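Trisodau Small Sellers Board > Packing and Shipping > Flat boxes or ready made for the holidays?

candlebarn
October 15, 2026
Trying to decide before the price goes up. We sell candles and honey, mostly market stalls, some mail. Last year I bought ready made gift boxes from Lusero and they ate the whole back hall. Nice boxes. Couldn't open the closet until New Year though. This year thinking flat ones that fold up, 200 of them. Is the folding as bad as people say? And how do you store them so they don't curl

hubmann_w
Flat, every time. Been doing it that way since we moved to Zirkberg and I'd never go back. 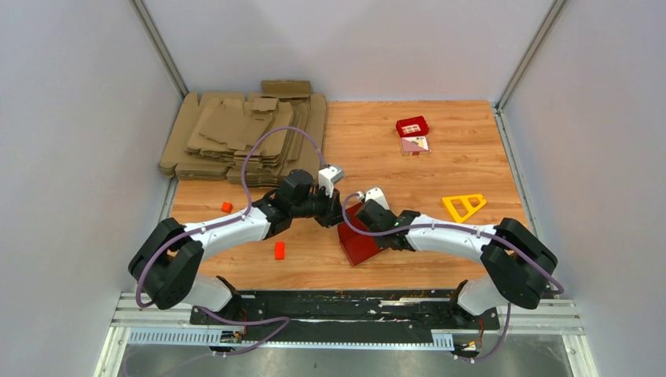
Curl is from damp, mostly. Keep them off a stone floor and away from the outside wall, and don't stand them on edge, they bow in the middle and then the lid never sits right. Big sheets go at the bottom and the small stuff on top, same as the brown pile back left there. Doesn't need to be neat. Folding goes quick once your hands know it. Crease everything first, then fold.
Wendelin Hubmann

pearl_and_twine
going to disagree on storage. On edge is fine if they're packed tight, like records. Mine stood in a crate from June on and not one bowed. Piles are a pain, whatever you want is always on the bottom

hubmann_w
Tight, sure. But then you take out 3 and it's not tight anymore.

pearl_and_twine
so put a brick in

candlebarn
lol ok. Brick noted. Next question, color. Husband wants plain brown, says it looks honest. I want something dark. Torn between red and this kind of thing

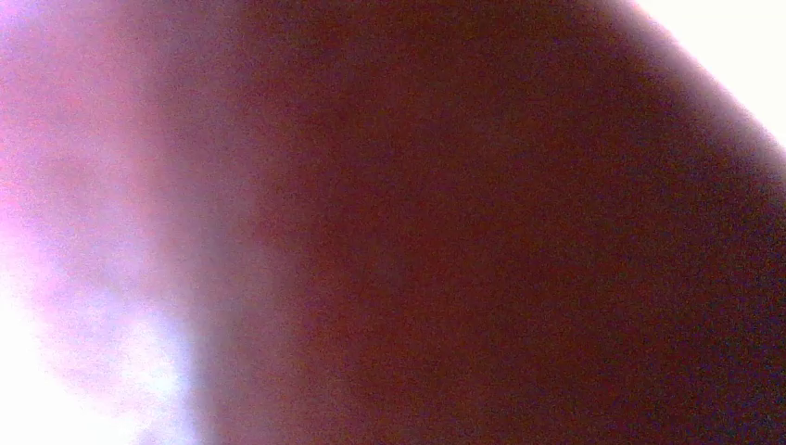

Dark maroon, very close up

oatmill
Plain brown plus a good ribbon. Dark colors show every scuff and every bit of dust. I did navy one year, had to wipe each one with a cloth before it went out. Never again. Also check how the color prints, I ordered "wine" once and got something close to chocolate

pearl_and_twine
Depends what's inside. Honey in brown paper looks like every other honey on the table. People pick up the dark box, I watch them do it.

hubmann_w
I'm with oatmill on brown for mail. Nobody keeps a shipping box. For the stall I'd spend a bit more, that one gets given to somebody's aunt.

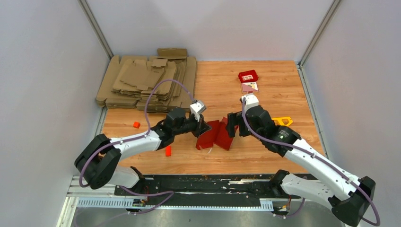

Also ask for samples before you pay for a full run. Laskowska sent me 2 last year, no charge, and one of them had a lid so stiff you needed both thumbs. Would have been stuck with the lot. Put your actual jar in, close it, shake it, leave it overnight.

candlebarn
Good point on the jar. Ours are squat and a bit wider than normal so most inserts dont fit anyway

oatmill
Skip the insert. Shredded paper. Cheap, and it hides a bad fit

pearl_and_twine
shredded paper gets EVERYWHERE. tissue, two sheets, scrunched. customers complain about the shred, I've had emails

oatmill
Never had one complaint in all my years doing this but ok

candlebarn
Leaning red for the stall, brown for mail then. Hinged lid or lift off?

pearl_and_twine
Hinged. Lift off lids go missing on a busy table and then you're hunting under the cloth with a line of people waiting. 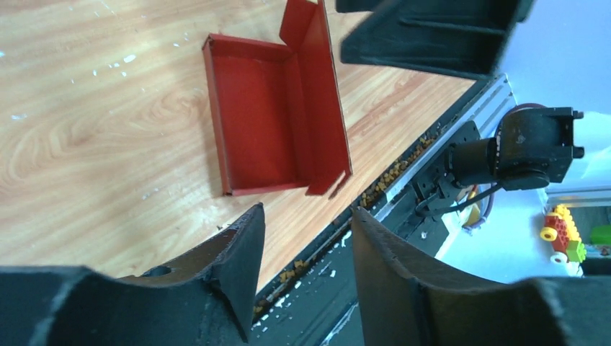 Only thing with hinged is you need more depth on the table, so set the open one toward the back and stack the closed ones in front. And tape the price on the table not the box, the sticker takes the color off when they peel it.

hubmann_w
Agree with all of that for once. Except the brick.

candlebarn
Thanks everybody. Asking for samples tonight, will post what they charge for shiping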